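Sim notebook, grasp planner, August

Goal for the afternoon: find out why the planner loves every top-down grasp it has ever met. Mechthild's theory is that the approach cost is being normalized twice. Mine was that it's lazy. Hers has the advantage of being testable.

Setup is the dining room in Trovitow with the dinner clutter, the Franka bolted in beside the table, and the perception stack swapped out for ground-truth poses so we only argue about one thing at a time. Controller is the Cartesian impedance one from the Dorkia branch. Planning budget 950 ms per query, which is generous, and I'd like it noted that I was generous.

1. Baseline, clear cup, old cost weights

Loaded the default weights and asked for a grasp on the cup by the bread. What I wanted was a pinch on the rim, one finger in, one finger out. What the sampler proposes is to come straight down the middle, because as far as it is concerned the inside of a cup is free space and free space is cheap. Wrist vertical, both fingers inside the rim, no collision reported. The collision checker is quite right. It's still no way to pick up a cup.

Side grasps do get sampled. I dumped the candidate list and there were 485 of them, and the side ones all sit at the bottom with approach costs that look like phone numbers. Found the double normalization in the scoring function, right where Mechthild said it would be. She has been told. She was gracious about it for nearly a minute. 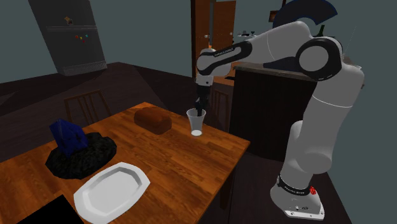

2. Flared cup, patched weights

Took out the second normalization and switched to the other layout, white flared cup, plate close by. This one is nastier: the opening is wide and tilted, so any grasp defined relative to the rim plane inherits the tilt, and the stem narrows just where the old heuristic wants the contact points.

The ranking looks saner now. Side grasps are in the top half of the list. The winner is still a vertical wrist, though, so I don't get to claim the arm has learned manners. I suspect the posture term: keeping joint 4 near its rest value is worth more than it should be, and it drags everything toward the same elbow-high pose. Tried scaling it by 2 and went the wrong direction with the sign — an instructive run, which I have deleted.

Other things noticed while poking:

The target frame for this cup is at the centroid of the mesh. With a flare like that, the centroid is a poor guess at where anybody would want to put a finger. Khairul has a script in Tristska that fits a frame to the narrowest section instead. Ask him for it before writing my own, worse one.

Pregrasp offset is 50 mm along the approach axis. Fine over open table, tight with neighbors. Should be per-object, or at least a config value with a name other than "magic".

Planner viewer and renderer disagree on the arm pose if I scrub the timeline quickly. The viewer is interpolating between waypoints, the renderer isn't. Lost a good part of an hour chasing a collision that existed only in the viewer. Now always pausing before comparing.

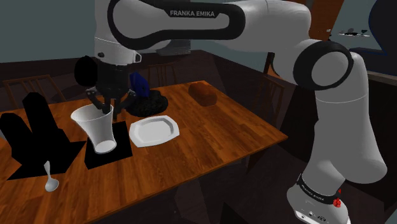 Flared cup layout, vertical wrist, fingertips close together by the right side of the rim.

Left to do: posture weight sweep overnight, same seed for both layouts, log the approach and posture terms separately (I was only logging the sum, which explains a lot about last week). Khairul wants the perception stack back on for the next round. I have asked for one more day with perfect poses, since once the El-Sayed segmenter is in the loop every bug becomes its fault, and I'd like to find mine first.

Branch is pushed, tests pass except the one that always fails. Mechthild has it for review.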